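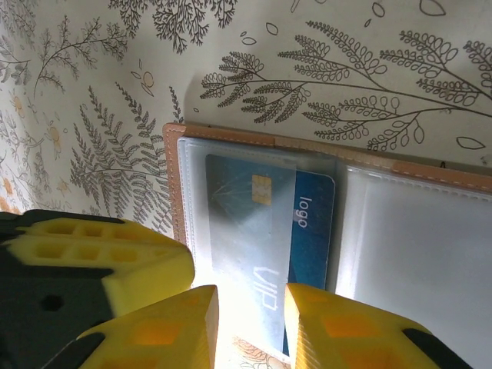

Jivthorpe, August 21, 2024

The Anisitz open card holder, reviewed after six months of being sat on

I bought the Anisitz in February, during the week when my old wallet finally gave up along the fold and began releasing coffee punch cards into the world like a dandelion. The old one had held everything I'd been handed since college. It was as thick as a sandwich and made me sit at a slight tilt. I wanted something I could forget was in my pocket, and the Anisitz has delivered on that so completely that I've sent it through the wash once.

What you get is a tan leather border with pale stitching along it and two clear sleeves, side by side when you open it up. No zipper or coin pouch. The product card that came in the box uses the word "curated," which I take to mean that you will be leaving your library card at home.

The stitching first, as it's the best part. It's fine and even, and after a wash cycle plus a summer in the back pocket of some unforgiving jeans I have one loose thread at a corner, which I burned off with a match while feeling like a craftsman. The leather came out of the laundry a little stiff and got over it in a week. I rubbed some shoe conditioner in, the neutral kind, and the color has held up fine. If you like leather that darkens and tells a story, mine has told a short one so far.

Now the sleeves. They're clear plastic in the sense that milk glass is clear. There's a frosty haze to them, and anything you slide in goes a bit gray and far away, as if you're looking at your own card through a shower door. The blue card I keep in the left one looks like two different blues depending on where the plastic is being cloudy. You can still find the gold chip, and you can still read VIP on it, a title that has yet to get me into anything. But hold it under a strong lamp and you get glare where you wanted information. For a bus pass you flash at a driver, it's fine. For a work badge with your face on it, expect the guard at the desk to ask you to take it out, or to wonder about your health.

Getting a card in and out is its own adventure. New, the sleeves grip like a toddler in a parking lot. The first month I stood at the register at Zamudio Hardware pushing with one thumb and pulling with the other while the line behind me developed opinions. It loosens up. By about the fourth month I could do it one-handed, and I haven't had a card fall out yet, even when I've shaken it over the bed on purpose.

My brother-in-law, Damián Ledesma, has the same holder and a different complaint. He tried to double up, two cards to a sleeve, and the seam on one side began to lift. I told him it's a two-card holder. He told me it's a four-card holder with a weak seam. We've left it there. If you carry more than a couple of things every day, listen to him and get something bigger.

I should confess that I haven't settled on what goes on the right. It was my driver's license until I realized I was pulling it out more often than the card I'd meant to keep handy, so the license moved to the car visor. (Don't do this. I've since moved it again.) For now that side tends to be vacant, and I've been telling people I'm a minimalist.

Price: I paid $27 at the shop in Civusthorpe, and I've seen it marked down to $18 online with the same box and the same smug little card. At $27 I'd grumble about the sleeves. At $18 I'd buy it again and grumble more quietly.

Good for: people with two cards, front-pocket carriers, anyone giving a present to a man who says he doesn't need anything.

Not so good for: photo ID, cash, receipts, Damián.

Four stars for the leather and the sewing, two and a half for the plastic. I'm calling it three and a half overall and keeping mine, mostly in the dish by the door, where I can find it before laundry day.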